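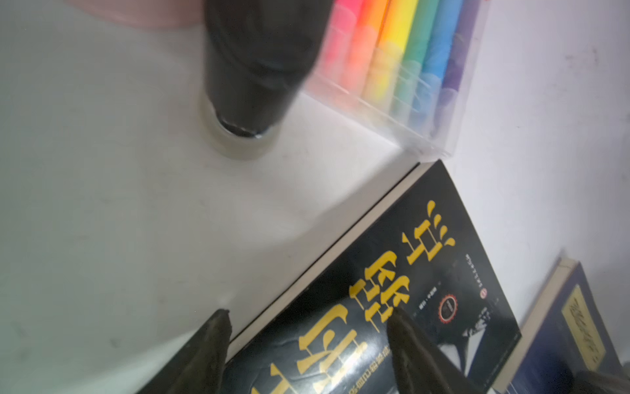

How many things does a person need to keep on a desk? Fewer than you think, and more than the minimalists will admit to.

I have been going back and forth on this since December, when I cleared my entire work table onto the bed one evening and then had nowhere to sleep. Eight years of stuff. I found a stapler I had replaced twice.

The rule I set myself was simple. Something to write with, something to read, something to drink from, and tape. Everything else had to argue its case. Tape got in without an interview, seeing as I have never once in my life been sorry to have tape within reach, and I have often been sorry to own a hole punch.

Markers were harder. I'm an adult. I write grocery lists. I do not need a hot pink marker, and yet a clear plastic box of six in rainbow order does something to me that a cup of ballpoints can't. My friend Margit Bíró thinks the order is the whole appeal, and that if you shuffled them I'd lose interest within a day. She's right, and I've asked her not to touch the box.

Then there's the book problem. A book on a desk says you are about to read it. I have let one lie around for 30 days saying this. A black paperback with big golden-yellow Chinese characters on the cover says it even louder, and people pick it up and look at you with new respect, and then you have to tell them how far along you are in your studies (page four, with a dictionary and a headache). It stays out anyway. If I put it on the shelf it becomes decoration, and I have enough of that.

About the white tabletop. I was warned. Imre Fodor, who has owned three of them, told me white shows everything, and I nodded the way you nod at someone describing their knee surgery. White shows everything. It shows scuffs from things I don't remember dragging. I've tried dish soap, baking soda, and a melamine sponge that cost more than lunch, and the scuffs have come through it all looking rested. I've stopped now. Past a certain point you are only polishing the bit next to the scuff.

What I won't hear a word against is the wallpaper. I know plain walls are supposed to help you concentrate. I've worked facing plain walls and mostly concentrated on lunch. Give me flowers, the sort a great-aunt would have in the guest bathroom, and plenty of them — I can lose a good ten minutes looking for where the pattern repeats, and then I go back to work feeling I've been somewhere.

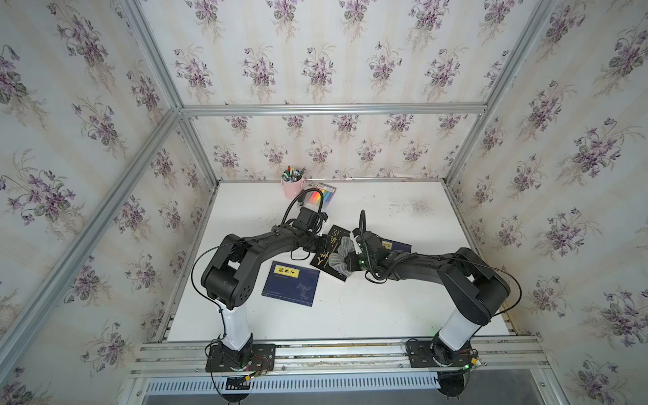
Violets on three sides, scuffs in the middle.

Margit says the violets are too much with the striping. Imre says they're too much without it. I priced a roll of something tasteful in gray and closed the tab.

Next up is the drawer, which contains 120 rubber bands and a key to something. I'm going in after dinner.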